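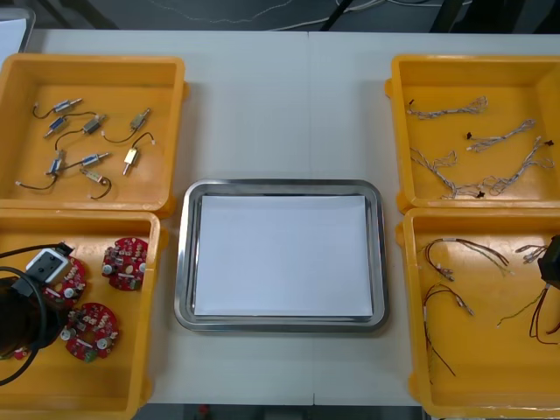
Yellow bins and steel tray on the white table

Plellance Drama Kit – Years 7 to 10

Classroom set for teaching stagecraft and script work. Now on the third print run, back in stock from March.

What you get
Teacher's guide, 200 pages, spiral bound. 13 lesson plans, each fits a single period. Scene cards for pairs and small groups. Cue sheets, blank and filled in. Short play, Lolbridge, by Samina Rana – performance rights included for school use, not for paid shows.

New in this one: lighting and sound unit rewritten by Zeeshan Jadoon. Old one was too long, teachers told us so. Warm-ups moved to the front.

Suits drama, English and combined arts classes. No theatre needed, a hall or cleared classroom is fine.

Order code 2344. School orders on invoice, allow two weeks for delivery, longer for regional adresses. Digital copy of the guide is seperate – ask Sadia Warraich in the office before 3 pm.

Replacement scene cards sold by the pack. Older cards still work with the new guide, colours are a bit different.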